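# Flakatmont (touring exhibition)

**Flakatmont** is a touring show of prints, posters and small sculpture on the theme of measurement, and I've been keeping this entry going since I saw it for the second time in July. It was put together by the curator Sorcha Dalgleish for the Skemeck, a converted grain store that has been showing contemporary art for years without much fuss.

## Contents

The show has 73 works by 15 artists. Most are on paper, and the oldest are surveyors' charts that Dalgleish borrowed from a private collection (she won't say whose, I did ask!). Tegwen Penry's woodcuts of tide tables take up the whole first room and I could have stayed in there all afternoon. Clifford Fortin has five large screenprints of thermometers, done in oranges so strong they spill onto the floor when the light comes in.

My own favorite is *Lau*, a set of 42 plaster weights by Jessie Tennant, lined up on a low shelf with their values scratched into the sides. Some of the values are wrong on purpose. I only spotted two.

## Reception

Isla Lennox reviewed it for the arts quarterly *Vakeo* and liked the prints a lot more than the sculpture, calling the last room "a cupboard with ambitions." I think that's harsh, though it is a tight squeeze in there if more than a few people turn up at once.

## Catalog

A softcover catalog was sold at the Skemeck desk, with an essay by Dalgleish and a short interview with Penry. The first printing left out Fortin's captions, and a loose sheet was tucked in the back to fix it, so check for that if you're buying a used copy.
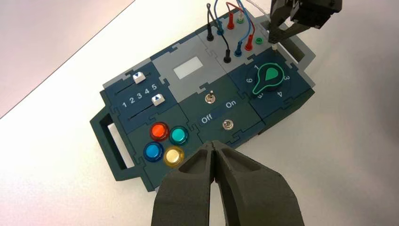

*Sliders and a printed 1 to 5 scale on a teal panel. Photo: page author.*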